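Business > Operations > Equipment Buying

The Robot Is the Cheap Part
Small shops are being told a camera-equipped arm will pay for itself. The budget sheets tell a messier story.

Print this article | E-mail this article

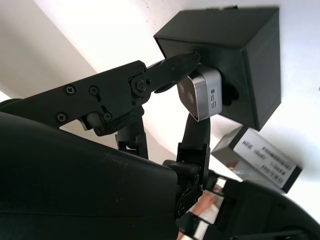
The quote that landed on Sheila Kershaw's desk in November had one big number on it, and she didn't trust it. Kershaw runs purchasing for Diltemmont, a mail-order parts distributor that ships small boxed goods. The number covered the robot. It did not cover spare fasteners, replacement pads, a second depth camera, or the hours somebody would spend with a hex key. Look at how one of these machines is put together and you see why she asked. Black plates held on with exposed screws, servo brackets, a pivot joint with a hex-socket screw through it, and a silver-cased depth camera slung under a housing, two lenses and all. There's dust on the body panel. Every one of those parts is a line item waiting for its turn, and hardly any of them show up in the sales deck.

"They kept talking about the payback period," Kershaw says. "I asked what a gripper pad costs and the call got quiet."

She got three bids in the end. Two of them left out maintenance entirely. The third, from an integrator called Skadau, had a maintenance page, but it assumed the robot would handle a single size of box with its label always facing the same way. Diltemmont's shelves don't look like that, and I doubt yours do. Cartons come in with one barcode or with a whole ladder of them, and the scanning software has to know which strip matters. Kershaw's own people get it wrong sometimes. She wanted to know who would pay for the robot's mistakes, and Skadau's contract was clear on that point. She would.

Raimonds Šimkus has been on the other side of the table. He spent years selling automation and now reads proposals for the people who used to be his customers. His complaint is that buyers haggle over the purchase price, where a seller has already built in room to give, and then sign whatever is stapled behind it.

"You knock a little off the arm and you feel great," he says. "Then you find out the software is a subscription, and the price goes up when you add a product."

He tells clients to ask for a 26-week parts history from a site already running the machine. Most vendors say no. Some say the data belongs to the customer, and then can't name a customer who will take a call. Šimkus walks away at that point. I'd like to report that lots of buyers do the same, but by his account they mostly don't. There's a grant with a deadline, or the boss has seen a video.

The videos deserve a word. A robot lifting a box in a clean white room proves that it lifted that box. It doesn't tell you how many tries came before, or who set the carton down so neatly. When Morsy, a packaging outfit that had already put money aside for a robot cell, asked to bring its own boxes to a demo, the vendor wanted a fee for "site preparation." Morsy paid it. The company's boxes were shinier than the ones in the brochure, and the camera had trouble reading depth off the gloss. The fix was a different light, quoted separately.

None of this means the machines are useless. Morsy bought one after all, on a lease with an exit clause, and has it doing one dull job on the night shift. The managers there won't give me a savings figure. They say they're still working it out, and I believe them, though it's an odd thing to still be working out after the lease is signed.

Kershaw has put off her decision. She is looking at Buvska, a reseller that rents by the month and lists its parts prices in the open, and she has asked for three months before anyone mentions a purchase. She has also added a row to her spreadsheet for staff time spent fixing things. The vendors' templates didn't have one. For now she has filled it in with a guess, and she's made it a high one.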